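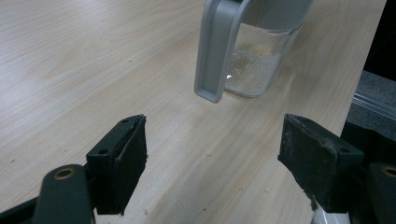

Minutes taken by the recording secretary, Clilolbridge Archaeology Society
Posted in January

The meeting opened at 7:10 p.m. in the upstairs room. Minutes of the last meeting were approved with one correction: the stone blocks reported at Llanos belong to the lower terrace, not the ball court.

Llanos survey. The field report was read. The crew has now mapped 112 house mounds on the west side of the river. Pottery from 20 of them has been sorted, and most of it is Late Classic. The rest is still in bags at Trolport. Members asked whether the plaster floor under the east mound could be dated this year. No answer yet – the lab has a backlog.

Library. The Musora bequest has been shelved, 86 volumes in all, mostly site reports and older works on Maya writing. Two are missing their fold-out maps. Loans are limited to four weeks.

Bulletin. The next issue will carry the article on carved door lintels. Print run set at 200 copies. Notes must follow the house style, with page numbers for every citation.

Dues. No change. Motion carried, one against.

Other business. The slide projector needs a new lamp. The spring lecture will be on reservoirs and canals – title to follow.

Adjourned 8:35 p.m.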